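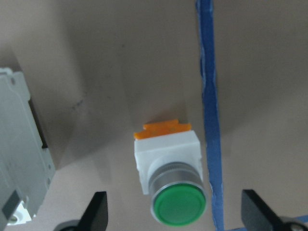 Re: [taltilier-users] Grasp planner picks the wrong axis on short cylinders

On 05/03/2020 a list member wrote:
> We're on the Huvard branch and the planner keeps closing across
> the housing when we ask for the collar. Is the approach frame
> coming from the mesh or from the segmentation?

Hello all, and thanks for such a clear question – I spent a happy afternoon on it (more of one than I meant to, I'm afraid).

It comes from the segmentation. We've been working with a push button, green cap in a silver-grey collar on a white housing, and the mask kept running the collar and the housing together, so the fitted axis tilted. I set min_cluster to 100 and turned off merge_neighbors, and over 609 replayed plans only 9 still chose the housing. The blue tape on our work surface runs close beside the part, so I also gave the collision check its own margin. Do try that one separately!

The patch is ticket 722 in the Okeke tracker. I'd love to hear how it does on your parts.

Warmly,
the Grirside end of things

Related threads
Wrist camera calibration after a restart
Okeke replay tool: skipping empty masks
Huvard branch merge, planned for June

Taltilier users list – contact the list owner – Back to top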